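Kitchen and Workshop Tips: Living Alongside the New Machines at Work

I have had so many letters since the June page about descaling that I am giving this whole one over to the other thing you keep asking me about, which is what happens to the work kitchen, the packing bench and the people who stand at them when some of the lifting and fetching is handed to a machine. I spent 17 years in the canteen and bottling room at Grisura before I started writing these pages, and I was there when the first arms went in, so I have a few opinions and rather more burn marks.

Keep your old bench for a while. When the arm arrived at Grisura we cleared everything out the same afternoon, scales, funnels, the good step stool, and then spent a fortnight borrowing them back from stores every time the line stopped. Put things on a labelled shelf and leave them there until everyone has been through at least one bad Monday.

Mark the floor with tape before the fitters come. Use the wide cloth kind, as the shiny sort lifts the first time somebody mops. Walk your usual route with a full tray while a friend watches where your elbows go, and tape a good hand's width outside that.

Write down what your hands know. This was the hardest one for us. I could tell a badly seated cap by the feel of it, and so could the two women beside me, and none of us had ever put it into words. We sat with a pot of tea and filled 75 index cards, some of them with only a line on (“squeaks if dry”, “turn back a touch first”). Those cards turned out to be more use to the people setting up the machine than the thick binder from Orkine, and it was rather lovely to see our own sayings treated as proper knowledge.

Wipe the gripping pads every day, with a barely damp cloth and a drop of washing-up liquid. Sugar is the enemy. A bit of dried cordial on a ridged pad will hold on to a label and peel it clean off, and then you have a naked bottle and an argument about whose fault it is. An old soft toothbrush gets into the grooves nicely.

Ask about the quiet jobs. On our line the Pascu unit took over moving full crates, all 621 of them on a busy day, and my shoulders have been grateful ever since. But crate-moving was also when we chatted, and when the new starters learned who to ask about what. We missed it terribly. In the end we asked for a shared tea break at the changeover, a proper sit-down one, and got it – and I would say put that request in early, before the rota is printed.

Share out the interesting bits too. It is very easy for one keen person to become the only one who can restart the thing, and then they can never have a holiday! At Priltard, where my sister-in-law's shift looks after 1,146 refill bottles a week, everybody takes a turn at the controls, including the ones who swore they never would, and the nervous ones often make the most careful operators. 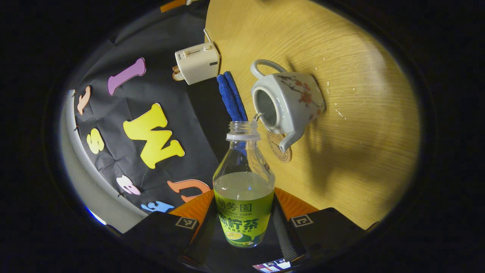
Pouring is the job I am asked about most, and the one where I would hold on to your own habits longest. An open neck is a small target, and a machine that can carry a crate all day may still need a good deal of coaxing before it can be trusted around one. If you are working with it, one of you holding and one of you filling, keep the bottle upright in the gripper, squeeze no harder than you need to on thin plastic, and bring the spout right down near the opening before you tip any further. A china teapot does very well for lemon tea, and I do like one with a bit of plum blossom on it, even at work. Stop at the shoulder, have a towel within reach over the table edge, and if there is a toaster on the same table, push it well back and switch it off at the wall before you start. Let whoever is pouring call the stop, every time, and agree on the word beforehand. Ours was “whoa”, and I still say it at home when somebody is doing my gravy.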